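About Us

By the Tullex team
Updated in August

Tullex is a small housekeeping and home organizing company in Nenstead. We clean, sort and tidy rooms that people live in: apartments, rented rooms, shared houses and a few larger family homes. Most of our work is in bedrooms and kitchens, and most of our customers book us on a repeating schedule.

We started with one van and a contract to turn over student rooms at the Ignacio building, a residence with 170 rooms on the east side of town. The rooms were small and the time between one tenant and the next was short. We had to learn quickly what to do first, what to leave until last, and where to put things down while a shelf was being wiped. The answer in most rooms was the bed. It is usually the largest clear surface, it is at a good height, and nothing rolls far on it.

We still work that way. At the start of a visit, the small items from the desk, the nightstand and the floor go onto the made bed. Bottles, cups and tumblers go in one group, papers in another, and chargers and cables in a third. Caps and lids are looked for at this stage, while everything is out in the open.

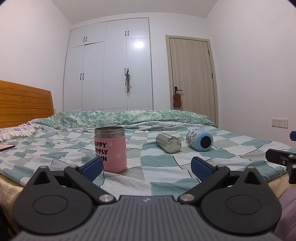

Drinkware takes up more of our time than customers expect. A typical bedroom has several bottles in it, and they tend to be different heights and widths, so they do not line up on a shelf or fit the same rack. Some stand well and some are better stored on their side. We sort them by shape first and by owner second, and we ask before anything is thrown out. A tumbler with worn paint is often the one that gets used every day, so we do not treat scuffs as a reason to discard it.

Washing is done in the kitchen, by hand unless the customer tells us otherwise. Open metal tumblers get a long brush and plain dish soap. Glass jars are washed separately and dried upside down on a towel. We don't use scouring pads on painted or printed surfaces. Lids and rings are washed apart from the bottle and left off until the inside has dried.

What We Do

Our regular services are:

- Weekly and biweekly room tidying
- Move-in and move-out cleaning
- Closet and wardrobe sorting
- Kitchen cabinet and drinkware sorting
- Bed changing and laundry folding

The minimum booking is 3 hours. For a single bedroom with a wardrobe, that normally covers sorting, dusting, the floor and a change of sheets. Larger jobs are quoted after a visit.

We keep 40 labeled bins at our storage unit for customers who need to clear a room for painting or repairs. Bins are delivered empty, packed with the customer present, and brought back when the room is ready. We also use the Mavix checklist, a two-page sheet we wrote ourselves and named after our first van. It lists the room surface by surface, and a copy is left with the customer at the end of each visit.

The last part of any bedroom visit is clearing the bed again. Each group goes back to its place, and anything without a place is left out for the customer to decide on. Patterned bedding gets a second look at this point, as small caps and earrings are easy to miss on a busy print. Then the sheet is pulled straight and the wardrobe doors are checked. 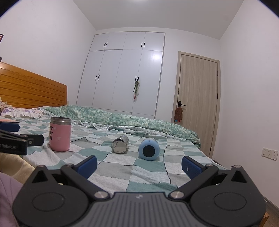

Where We Work

We cover Nenstead and the towns next to it. To date we have completed more than 2000 room visits. Most of our customers found us through a neighbor or a building manager, and we still look after rooms at the Ignacio building between tenants.

Our cleaners are employees and are paid for travel time between jobs. New staff work alongside an experienced cleaner until both are comfortable with them going out alone. We bring our own cloths, brushes and vacuum. If you prefer a certain soap or detergent, leave it on the counter and we will use that.

To book a visit or ask for a quote, call or stop by the office between 8 a.m. and 4 p.m. Please tell us how many rooms you have and whether there are pets in the home.

Contact Tullex | Nenstead office | © Tullex. All rights reserved. | Back to top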